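This site uses cookies to improve your reading experience. By continuing to browse you accept our cookie policy. Accept | Manage settings

Hurora Technical Papers
October | By the Wodgate manipulation group, Stisville

4. Comparing the two grippers on a hanging cloth

4.1 Purpose of the comparison

The trials in Section 3 used rigid parts only. Both grippers did well on those, and the scores were too close to separate them. Cloth is harder. It has no fixed shape, it slides between the fingers, and a grip that looks good at the start of a lift may hold only the outer layer of a fold. We therefore ran a second set of trials with one light blue cloth and a two-armed robot, and compared the stock parallel gripper with the Gil gripper, which has the same stroke but softer finger pads and a lower closing speed.

The question was a narrow one. We wanted to know which gripper keeps hold of a cloth when two arms pull it sideways between them, and how much of the difference comes from the gripper and how much from the controller that drives it. We did not study folding as a complete task. A trial ended when the cloth had been held between the two hands for the set time, or when one hand lost it.

4.2 Setup

All trials were run in one furnished room at the Stisville site. We chose a room with carpet and ordinary furniture over the bench cell used in Section 3, where the background is black and the light is fixed. The head camera has to find the edge of the cloth against whatever is behind it, and a pale wall or a pale tabletop gives much less contrast with a light cloth than the bench does.

Each arm carried the same gripper model in any one trial. Mixed pairs were tried in early work and dropped, as a failure could not be assigned to one design. The wrist cables were left outside the arm covers so that the grippers could be swapped without opening the forearm. This made a swap much faster, but it also meant that the cables could move into the view of the head camera, and the cloth detector had to be trained to ignore them.

Figure 4. Cloth trials from the head camera: (a) cloth held between both grippers, with a pole and round base behind it; (b) cloth held above a white table; (c) cloth draped over a flat board.

(a)

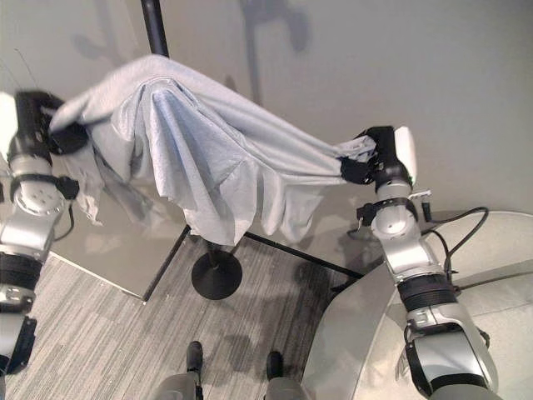 The hold time was set at 53 seconds for every trial. Shorter holds were tried first, but most slips on the stock gripper came late, after the cloth had crept a little at a time through the fingers. A short hold would have counted those as good grips. During the hold the two wrists moved slowly apart until the force reading at either wrist reached its limit, then backed off and stayed still. The same limit was used for both grippers.

Two controllers were compared. Controller A is a plain position controller. It sends each wrist to a target point and closes the fingers to a fixed width. Controller B adds a force term at the wrist and a second term on finger current, so that the fingers close further when the load on the cloth rises. Both ran at the same rate and used the same camera input. The gains for controller B were tuned once on the stock gripper and were not changed for the Gil gripper, which may have put the Gil gripper at a small disadvantage.

4.3 Procedure

An operator placed the cloth by hand before each trial. The start pose was varied on purpose. In some trials the cloth was spread flat, in others it was bunched, and in others one corner was left hanging free. The robot then looked for two grasp points, closed both hands, lifted, and moved into the hold. The operator did not touch the cloth again until the trial was over.

We ran 234 trials, split evenly between the two grippers and, as nearly as possible, between the two controllers. The order was shuffled in blocks so that neither gripper had all of its runs late in the day, when the finger pads had picked up lint. Pads were wiped at the start of each block and left alone within it.

Each trial was given one of three outcomes:

Held — both grippers kept the cloth for the full hold time.
Crept — the cloth stayed in both grippers but moved through at least one of them by more than the width of a finger.
Lost — at least one gripper let go.

Outcomes were scored from the head camera video and checked against the wrist force log. Where the two disagreed, the force log was used. This happened mostly when the cloth was twisted near the fingers, which hides small movements from the camera.

(b) 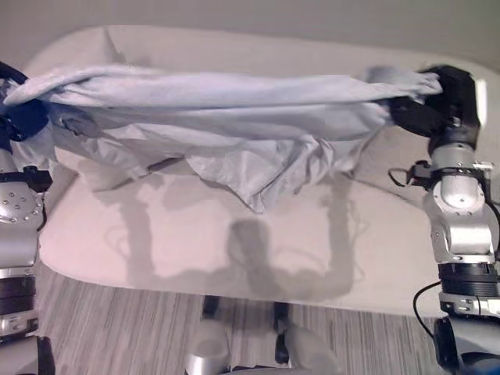
Twisting turned out to matter more than we had planned for. When a hand takes up cloth at a corner, the fabric often rolls on itself and enters the fingers as a narrow rope. A rope of this kind is thick enough that both designs grip it well, and the force readings stay steady. When the cloth enters flat, the fingers close on one or two thin layers, and the stock gripper has little to press against. We had treated twist as noise in the first plan. After the first block we began to record it as a separate yes or no value for each hand.

The drape between the hands was recorded too. With controller A, the top edge of the cloth often sagged, because the wrists reached their target points and stopped whether or not the cloth was under load. With controller B the wrists kept moving until the load appeared, and the sag was smaller. A smaller sag is easier for the camera to read, but it puts more force on the fingers.

4.4 Results

On flat entries the Gil gripper was clearly better. It had fewer lost trials with either controller, and most of its trials that were not scored as held were scored as crept. The stock gripper showed the reverse pattern on flat entries with controller A: once the cloth began to move, it usually kept moving until it was gone. We think the harder pads are the main cause. They touch the cloth along a narrow line, and when that line starts to slip there is nothing behind it.

On twisted entries there was no difference we would want to rely on. Both grippers held in nearly all cases. Where a twisted entry was lost, the log shows that the loss came at the lift, before the pull had started, and in each of those cases the fingers had closed on the tip of a corner.

Controller B helped the stock gripper a good deal and the Gil gripper only a little. This fits the explanation above. The finger current term makes up for the hard pads by closing further as the load rises. The soft pads already spread the load, so there is less to gain. Controller B also had a cost. Its trials took longer to reach the hold, and on bunched starts it sometimes read the weight of the hanging folds as pull and stopped moving apart too early.

The longest unbroken run without a lost trial was 99 trials, all with the Gil gripper. The stock gripper did not come close to this with either controller. We give the figure with some caution, as the run spans several blocks and includes a large share of twisted entries.

4.5 Effect of the support surface

The surface under the cloth changed the grasp step but had little effect on the hold. On the white table the fingers could press down lightly and slide under the hem. The smooth top let the cloth move ahead of the fingers, which led to bunching, and bunching led to twisted entries. As noted, those entries are the easy ones. The table therefore flatters both grippers, and scores from it should not be read alone.

The flat board was harder. Where the cloth hung over its edge, the planner tended to pick the free corner, which is easy to see from above but gives a small and light target. If the first close missed, the corner swung and the second attempt had to wait for it to settle. We added a short pause after each missed close, and this was kept the same for both grippers.

(c) 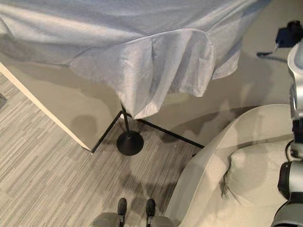

Shadows were a further source of error on both surfaces. With light from above, the arms throw soft shadows, and the cloth throws one of its own. The edge detector sometimes placed a grasp point on the line between a shadow and the surface next to it. The hand then closed on nothing, and the trial was restarted. Restarts were not counted as lost, because the gripper had never touched the cloth, but they were logged. The rate was the same for the two grippers, as it should be if the fault lies in the detector.

Furniture near the work area limited the arm paths in some layouts. The planner treats any surface within a set distance of the forearm as blocked, and this ruled out some low approaches on one side. In these cases it chose a steeper wrist angle. Steep angles gave more flat entries, and so more crept trials on the stock gripper. We did not correct for this in the scores, but the wrist angle is listed for every trial in the data file.

4.6 Wear

Both sets of pads were inspected after the last block. The stock pads showed no change. The Gil pads had a dull band across the middle, and one pad had started to lift at a corner. The pad on the other hand was sound. In a separate bench test with the same cloth, a fresh set of Gil pads was opened and closed more than 1,000 times without lifting, so the cause may be side load from the pull and not the closing itself. We have not tested this.

4.7 Limits

Only one cloth was used. It is soft and fairly heavy, and it drapes into wide folds. A thin or stiff fabric would enter the fingers differently, and we would expect fewer twisted entries from a stiff one. The controller gains were tuned on one gripper only, as stated in 4.2. The start poses were set by hand, and although the operator followed a printed list, two bunched starts are never quite the same.

The head camera was the only camera used for planning. A wrist camera would see the fingers at the moment they close and could tell a flat entry from a twisted one before the lift. The brackets for this are already on hand at Wodgate, and the same trial list will be run again once the wrist cameras have been calibrated. Section 5 covers the timing data for both controllers.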